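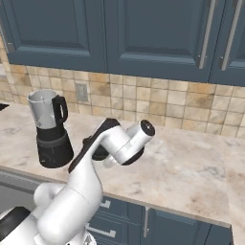 Stimgate growers' group asks for proof before members buy into leaf-test feeding plans

STIMGATE – Farmers who pay for leaf-test feeding plans this season should ask to see side-by-side yield results first, the Stimgate Growers' Association said in a statement to members.

The plans have been sold hard in the district since September. A grower mails in leaf samples, and the seller sends back a schedule of foliar sprays said to correct hidden shortages of zinc, boron and manganese. The best known, sold under the name Yip, costs $3000 for a season and covers up to 300 acres. Sprays are extra.

"We have no quarrel with testing leaves," said Hazel Escobedo, who chairs the association. "Our problem is the jump from a number on a lab sheet to a tank full of product. Somebody has to show us the bushels, and so far what we get is a color chart and a phone call."

The association asked for the trial data behind the claims made at the Drurngate winter meeting, where growers were told to expect a gain in corn and winter wheat "on nearly any ground." It received a four-page summary. The summary lists no untreated strips, does not name the varieties planted, and gives no rainfall. Two of the fields in it had also been limed the fall before, and the association does not see how any gain there can be credited to a spray.

Leaf results also move around a good deal. Samples pulled in the morning after a dry week can read differently from samples pulled on the same rows after rain, and a leaf taken too low on the plant may look short of a nutrient when the plant is fine. The packet sent to growers covers sampling in one paragraph.
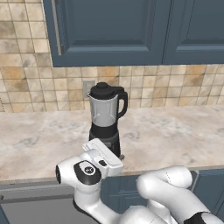 Blue-gray cabinet doors above a tiled backsplash.

Members who still want to try a plan this year are asked to do the following:

Leave at least one untreated strip the full length of the field, at least as wide as the combine header, and away from the headland.

Pull a soil sample from the same spots as the leaf samples.

Write down the variety, the planting date and what was grown there last year.

Weigh the strips separately at harvest. Yield monitor readings are welcome but will not be accepted alone.

The association will pay $100 toward lab fees for each member who turns in a complete set of strip records. Results will be printed in the newsletter with farm names removed, whether they favor the sprays or not.

"If it works, fine, I'll buy it myself," Escobedo said. "I farm heavy clay outside Plistomville and I'd love an extra few bushels. But I've heard 'nearly any ground' before – and I still had to pay the bill."

Strip record forms can be picked up at the association office in Stimgate or requested by mail. The office opens at 8 a.m. and closes for lunch.

Media contact: Hazel Escobedo, Stimgate Growers' Association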